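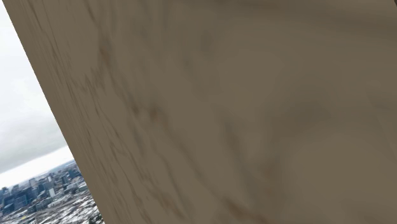

Thread: Sim counter set, wrist view – keep or toss the near-empty frames?
Board: Data Collection and Imitation Learning
16 replies, showing the first page

hidisero_lab
Posted Friday, 9:12 am

Finally got the randomized backgrounds working in our sim kitchen and I am having way too much fun with it! The still at the top is from the wrist view in last night's batch. Brown marble-look slab, pale sky, a whole city way down below on the left side. I love that one.

Now the real question. We have 1,817 demos in the set so far, all teleoperated in sim, and plenty of them have stretches like this where the view is nearly all countertop. No gripper you can make out, no object, just veins and blotches. Do you keep those steps when you train, or cut them? My gut says keep. Wanting Yin, who runs our training jobs, says cut, and we've been going back and forth since lunch yesterday.

Setup: wrist view plus one fixed view, joint states, 16 step action chunks.

mosoti_dan
Posted Friday, 9:40 am

Keep them. The policy is going to see that at run time whether you like it or not. If it never trained on a view full of slab it'll do something silly the first time it gets one.

Also wow, that skyline. Which background set?

hidisero_lab
Posted Friday, 9:44 am

It's a panorama pack we put together ourselves, mostly high viewpoints. There are 41 of them and each demo draws one at the start and holds it to the end. Textures get drawn the same way. Marble, wood, flat colors, a couple of ugly tile ones.

prollach
Posted Friday, 10:05 am

I'm with Wanting on this one. Look at what's in that image: the surface, a sliver of outdoors, and that's it. If your fixed view has the object and the wrist view has nothing, fine, the fixed view carries it. But every one of those steps also teaches the network that this vein pattern goes with that action. We trained on a set like this and the policy got attached to the countertops. Swap the texture and it wandered.

mosoti_dan
Posted Friday, 10:11 am

That's an argument for more textures, though. How many did you have?

prollach
Posted Friday, 10:20 am

Three. OK, yes, fair. But I still think a step where the wrist camera tells you nothing should count for less.

skaser_newbie
Posted Friday, 10:58 am

First post here, hi everybody! I'm about to collect my first set (real arm, kitchen table, very unglamorous) so I'm reading this closely. Could you keep the frames and just give them a lower weight in the loss? Or is that a dumb idea?

prollach
Posted Friday, 11:03 am

Not dumb. It's what I'd do. Score each step by how much of the wrist view is background plus bare surface. In sim you get the segmentation mask for free, so it's maybe an hour of work.

hidisero_lab
Posted Friday, 11:15 am

Welcome! And yes, we do save masks, so I can try it this afternoon. The one thing I worry about is the approach phase. A lot of ours start with the wrist pointed somewhere useless and then swing over to the object, and that swing is exactly the thing I want it to learn. If I turn those steps down too far I'm afraid it'll just sit there.

mosoti_dan
Posted Friday, 11:31 am

Yes, this! The recovery part is the good part. I'd go further and ask your operators to start from bad poses on purpose. We did 40 demos like that, with the wrist aimed off to the side or way too close to the table, and the arm got so much better at finding the cup. Best afternoon of collecting I've ever had – and the operators liked it too, they said it felt like a game.

prollach
Posted Friday, 11:50 am

Deliberate bad starts are great, no argument. My complaint is about the long idle ones, where the operator has stopped to think and the arm is parked. Different animal. Cut anything where the joints barely move and you and I will probably agree on the rest.

One more thing on your picture. The veins get packed really tight along the left edge and then go soft and blurry toward the right. Is your texture resolution too low for how close the camera gets? A real camera won't give you that kind of smear, and it's an easy thing for an encoder to pick up on.

hidisero_lab
Posted Friday, 11:58 am

Ooh, good eye. The edge is kind of jagged too now that I look at it. I'll check the texture size and whether antialiasing is on for the wrist view. I know I turned some stuff down in August to get rendering to go faster and I may have never turned it back up.

Plan for today: idle filter first, then two runs, one with everything left in and one with the mask weighting. Same seeds. I'll post both curves in this thread.

skaser_newbie
Posted Friday, 12:06 pm

Please do! And if you can share the idle filter threshold I'd love to steal it.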